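Rakley House Study Rooms: Frequently Asked Questions

Who may use the study rooms?
The rooms are open to all residents and to registered day members. Day members should sign in at the front desk, where Shuzhen Yu or a colleague will issue a room card.

How long may I keep a room?
A single booking lasts up to three hours. It may be extended at the desk if the room has not been reserved by another member.

What furniture is provided?
Each room has a white work surface and one chair. Additional chairs may be requested when booking. Furniture must not be moved between rooms.

May I bring my own laptop?
Yes. Laptops may be used on any of the work surfaces. Please place the machine well back from the front edge and keep its cable off the floor.

May I put notes or posters on the walls?
No. The walls are painted in a pale finish that marks easily, and adhesive putty, tape and pins are not permitted. Portable display boards can be borrowed from Room 37.

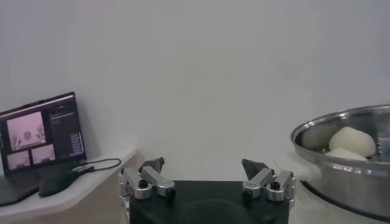

Requests for display boards should reach the desk by noon on the day before they are needed. Boards must be returned when the room card is handed in.

What happens if I leave something behind?
Items found in the rooms are held at the desk for five days and then passed to the house office. Enquiries should be addressed to Faustino Hinojosa, extension 112.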